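Household Textiles and Their Care
Handout 4: Folding, and what the bed is for

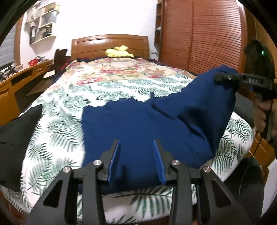

Ditte Ravn objected to this unit before it had begun: folding, she said, is what people do so as not to iron, and she did not see why it should take up a whole session of a course that has only nine. Her objection is recorded with thanks. We will be spending the whole session on it.

1. The surface

The textbook position is that you fold on a table. The textbook was written by someone with a clear table. Most of us fold on the bed, and so in this course the bed is the standard surface, with all its faults.

The faults are two. A bed gives way under the hand, so a crease pressed on a mattress is more of a suggestion. And a comforter has a surface of its own, which means a small bump under the cloth becomes a small bump in the fold. Pull the comforter tight first. It takes a few seconds and you will skip it, as I do.

Pattern matters more than students expect. Navy on palm fronds and roses is easy to find. A floral pillowcase on a floral comforter can be lost for an entire afternoon. If your bedding is busy, fold the plain things on it and take the printed things somewhere duller.

Plush toys may stay at the headboard. They are outside the working area and have never been known to help.

2. Finding the corner

A crumpled cloth has corners, though it will not volunteer them. The method:

Take hold of whatever peak is nearest and lift. Let the rest hang.
Look along the hanging edge for a hem. Follow the hem until it turns.
Where it turns is a corner. Keep it, and drop the first thing you picked up.
Follow the next hem to the next corner.
Lay down, pull flat, then fold.

Beginners try to flatten the heap from above by patting it. Patting moves the folds around without reducing their number. Oldřich Urban timed himself at this for his term paper last March and gave up at 200 seconds, with the towel in a worse state than he had found it.

Dark cloth is harder than light. Navy and black hide their own seams, and in evening light a shirt can pass for a towel until you reach a sleeve. Open the curtains or fold by feel.

3. Sorting before folding

Garments draped over the side of the bed are in what Hedvika Baláž calls the waiting room: neither clean enough to fold nor dirty enough to wash. Her essay on the subject is in the reader (pages 20 to 31) and is funnier than it needs to be. For our purposes the rule is that the waiting room is emptied before folding starts. Anything hanging there gets dragged under the clean pile sooner or later, and then you have a sorting problem as well.

4. How many folds

Towels: in half lengthwise, in half again, then in thirds. Thirds are supposed to look better on a shelf. I have no evidence for this and neither does the reader.

T-shirts: sleeves in, sides in, bottom up. If the logo ends up on the inside you have folded it like everybody else, and it will do.

Fitted sheets: see Handout 6. Do not look ahead, it only causes distress.

5. Work for next time

Fold one basket of laundry at home, on a bed, and write down where you lost time. Over 20 items, please; three socks and a dishcloth will be returned unmarked, as happened to someone last year who knows who she is.

Read the Sirmont chapter on linen closets, but leave out the appendix, which gives a folding plan for 595 napkins and assumes staff.

Short written answer, one page: Is a badly folded towel better than an unfolded one? Ditte may have two pages.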